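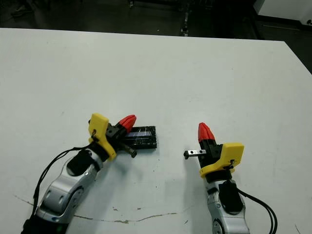

Hello again from the two-arm corner of Numance! January went almost entirely into the planner, and I have a lot to tell you, most of it about waiting.

Quick recap for anyone who skipped the last issue. Our planner, Galero, used to treat the left arm and the right arm as one big machine with a lot of joints. You'd ask for a motion and it would go off and think about every joint at once. It found good paths, but it took ages, and if one arm needed a small fix at the end, the whole thing got planned over again from the top. I drank a lot of coffee during those replans.

So we split it. Each arm now gets its own path first, and a second step sorts out the timing so they don't meet in the middle. The typical plan went from 700 milliseconds down to 56 on my workstation, and I may have cheered out loud. The catch is that the timing step can be a bit too polite. Give both arms a reason to be over the same patch of table and you'd sometimes get a standoff, with each one waiting for the other to go first (I know people like this). For now the left arm wins ties. It's crude and it works, and I'd love to hear from anyone with a nicer rule that doesn't need a whole new search.

The other big change is what the planner thinks a held part looks like. Before, once a gripper closed, we stuck a fat box around the fingers and called it done. That's fine for a cube. It's terrible for a long thin bar sticking out sideways, where the box either misses the end completely or gets so big that the other arm is afraid to come anywhere near it. Galero now takes the outline from Conedness, our perception package, and carries that along with the gripper. The outline gets trimmed to 100 points first – more than that and the collision check slows down again.

I ran 2,000 simulated handoffs overnight with the new setup. Most of the failures left over are shiny parts, where the depth comes back full of holes and the outline ends up with a bite taken out of it. Filling the holes helps on flat faces and makes a mess of anything with a thread on it, so that switch is off by default. Look for fill_gaps in the config if you want to play with it.

If you're still on the old Siregar message format, please move over before you update! The converter is in the tools folder, and it leaves your original logs alone. Next up is regrasping, which I've been putting off since last summer.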